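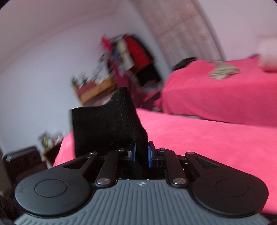
Buy the dull gripper

Socks. If you want to know whether a gripper is any good, give it socks. Forget the foam cubes, forget the little plastic bottle everyone has on their demo table. A black knitted sock, folded over, held upright between two small blue finger pads, tells me more than a page of force curves.

I've spent most of May with two hand-held grippers and I have opinions, so this is going up on a Thursday night before I talk myself out of it.

The two are the Brolico and the Burness. Both are the sort you carry round the house and work by hand, camera looking out over the fingers, and the recordings get used later to teach an arm. Same job on paper. The Brolico is the cheap one. The Burness has the motor assist, the nice case, the app. Everyone in the Drurwood group chat told me to get the Burness. I think they're wrong, and I think they're wrong for a reason that goes past these two.

First, weight. The spec sheets treat it as a footnote. Try holding one for 60 minutes. By the end of a session with the Burness my wrist was steering, not me, and it shows in the data. The approach gets lazy. You come in low, you drag. An arm trained on that will drag too. With the Brolico I was bored before I was tired, and boredom I can fix with a cup of tea.

Second, linkages. I like a linkage I can see. Black arms, round metal pivot screws, all of it out in the open over the top of the body. When something goes stiff you can look at it and have a guess which joint. On the Burness everything is under a shell and you get a light that goes amber. What does amber mean? Page 2 of the manual says "attention required". Thanks.

Then pads. Small pads get sneered at. Fair enough for boxes, a big pad is kinder to a box. But cloth isn't a box. Cloth goes wherever it likes and a wide pad grabs the bit you wanted plus three bits you didn't. Small ones facing each other pinch one fold and leave the rest alone. I lost a whole evening to the Burness picking up a sock and the corner of a blanket together, every time, like they were stitched.

And please test in real rooms. Bedrooms, with beds in them and bright pink blankets and shelves full of stuff. Half the comparisons I read are done on a white bench under good lights and then people are suprised when the thing falls over in a house. A pink blanket filling half the view is a proper test for a camera. So is a patterned curtain. So is a black sock, come to that, dark thing in blue fingers, and if your camera can't hold an edge there then you'll be labelling by hand until Christmas.

What the Burness does better, to be fair to it. Timestamps. Very clean, no drift that I could find. The trigger is smoother. The Brolico trigger has a step in it near the closed end and you do learn to feel for it but you shouldn't have to. If I was recording small screws or pills or anything fiddly I'd probably swallow the weight and use the Burness. I'm not. I do laundry.

Controllers, quickly, becuase someone will ask. I ran both into the Assefa board. It took the Brolico without complaint. The Burness wanted its own driver, then a newer version of the driver, then a restart. Once it was up it was fine. I still resent the restart.

I've now got 1500 grasps recorded, nearly all of it clothes, and I'd throw away far more of the Burness ones. Not broken, just mushy. Fingers closing on nothing much, then a correction, then another.

So the bigger moan. We keep rating these things by what they could do in the best hands on the best day. Top grip force, top frame rate, top whatever. The thing that matters is what you're still willing to do with it after tea when there's a basket left. I'd take the light dull one with the visible screws. Stiffer trigger and all.

Towels next, if my wrist recovers.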